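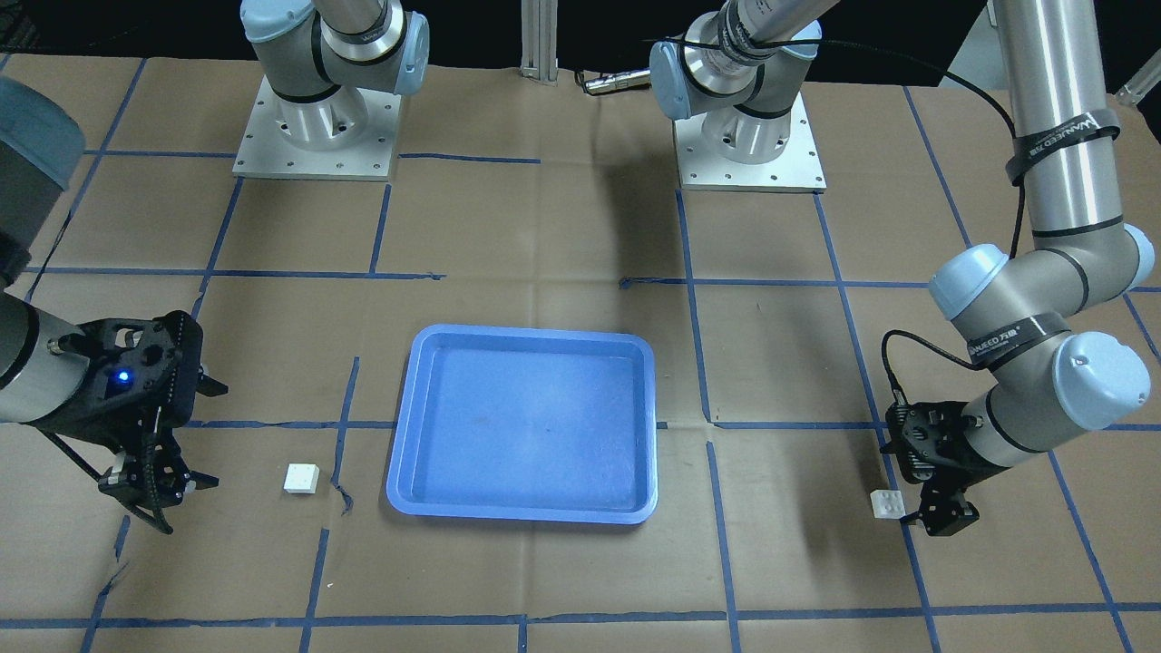 *Last changed: August 29, 2022*

# Brown paper and blue tape on the work table – your experience?

**Osatura_bench**

Hello all. I want to ask about covering a work table. I use brown paper from the roll and then I put blue painter's tape over it in a loose grid, as in my picture. On top I keep one blue plastic tray and small parts like the two white blocks. The paper I change when it gets ugly, the tape I must lay again every time.

My questions:

- How do you keep the paper flat? I already have a small tear or crease between the tape lines.
- Is it better to tape on top of the paper, or to draw the lines with a marker?
- Do you fix the tray, or let it sit free?

The paper is from Grultodska, the 100 meter roll. The tape is normal painter's tape from the shop near me. I am thankful for every advice.

---

**tablecloth_no**

I did paper for many years and I stopped. Now I have a cutting mat and I am happy. Paper always tears where your elbow goes. You spend money on paper and tape again and again, and a mat you buy one time.

---

**Cekine_fan**

I don't agree with the mat. A big mat for a full table is expensive, and if you spill glue on it you will be sad for a long time. With paper you just pull it off and the table is clean.

For the flatness: cut the sheet the evening before and roll it the other way around a tube. In the morning it lies down almost by itself. Then tape the long side first, pull with the hand from the middle to the outside, and tape the second long side. The short sides come last. If you tape the short sides first you get a wave in the middle and it never goes away.

---

**Osatura_bench**

Thank you, the rolling the other way I did not know. I always started with the short side! This explains some things.

@tablecloth_no I had a mat before, a green one. It became bent from the sun by the window, so I am a little afraid to buy again.

---

**margin_and_ruler**

Your grid is loose, and if it is only for keeping things in order I would leave it so. But if you want to put things back in the same place, measure it. I use a steel ruler and make a small pencil point at both ends of each line, then I lay the tape from point to point. Don't stretch the tape when you lay it. Stretched tape wants to become short again, and it pulls the paper up in small folds.

Marker on brown paper is hard to see in the evening. Blue tape you see always.

---

**tablecloth_no**

Marker is perfectly fine if you take a thick black one. And it has no edge. I see that your tray has its lower side over one of the tape lines. Tape has a thickness, so a tray on it will rock a little. Small thing, but it would make me crazy.

---

**margin_and_ruler**

Painter's tape is so thin that I can't feel it under a tray. Maybe you have very sensitive trays.

---

**Cekine_fan**

Please be nice, both :)

I am also for the tape, but I would move the tray fully inside one square, if it fits. If it doesn't fit, make that one square bigger. The squares don't need to be all the same.

To fix the tray: I use 2 small pieces of double-sided tape under it, in opposite corners. It holds enough and you can still lift it. Don't use the strong foam kind, it takes the paper with it.

---

**Osatura_bench**

I will try the bigger square. The tray is shallow with a raised rim and I like it very much, it has scuffs on the bottom but this does not disturb me. One dark spot inside I would like to remove. Has somebody an idea?

---

**soap_first**

For the spot: warm water and dish soap, leave it for a while, then a soft cloth. If it stays, a little baking soda made wet like a paste. Rub slowly. Please no acetone, it can make plastic dull or even soft, and then the spot is your smaller problem.

The tear I would not repair with the blue tape, you will think later that it is a line. Put a piece of brown paper tape over it. Teuber has one in almost the same color as the paper.

---

**paperside_up**

One more thing about the paper. Many brown papers have a smooth side and a rough side. I put the rough side up – small parts slide less on it. The tape holds a little worse there, so press it down with a spoon.

---

**Osatura_bench**

I checked and my roll has two different sides, yes. I think I have the smooth one up. Next sheet I will turn it and lay the long side first, and buy the paper tape for the repair. I write again when it is done.

---

**tablecloth_no**

Still the mat for me. But write how it goes, I will read it.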